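## 4. Setting the Hemmin bin on its table

By now you should have the Hemmin out of its crate and the Titura tabletop wiped down and dry. Take your time with this part – a bin that sits square from the first day will save you a good deal of nudging later on, and it's a pleasant enough job for two people.

1. Check that the tabletop is level in both directions. Wood moves a little with the seasons, so we like to look again every May, even if nothing seems wrong.
2. Lift the bin by its outer walls, one person at each end, and lower it straight down. Please don't slide it into place, as the metal underneath will mark the wood.
3. Leave at least 60 mm of bare table on every side. Your knuckles will thank you when it comes to cleaning.
4. Run a dry cloth over the floor and up the sloping walls, paying attention to the corners, where packing dust likes to settle.
5. Look into the two small round holes in the floor and clear out anything caught in them. A soft bottle brush does nicely. Leave them open – don't plug or tape them.
6. Load a few light items first, then build up to your normal fill. The bin will take up to 28 kg spread evenly.

**Note:** Light scratches and cloudy scuffs on the floor are ordinary wear and don't need treatment. A raised burr is another matter, so take it down with 300 grit paper and wipe away the dust before you put anything back.
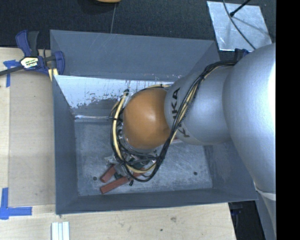
*Fig. 4: Open bin on the wooden tabletop, floor showing normal scuffing.*

If the bin rocks once it's in place, lift it off again and check for grit underneath before you reach for shims. Felt shims are sold by Famov under part number 595, and the Noltisdale shop usually has a packet or two on the shelf.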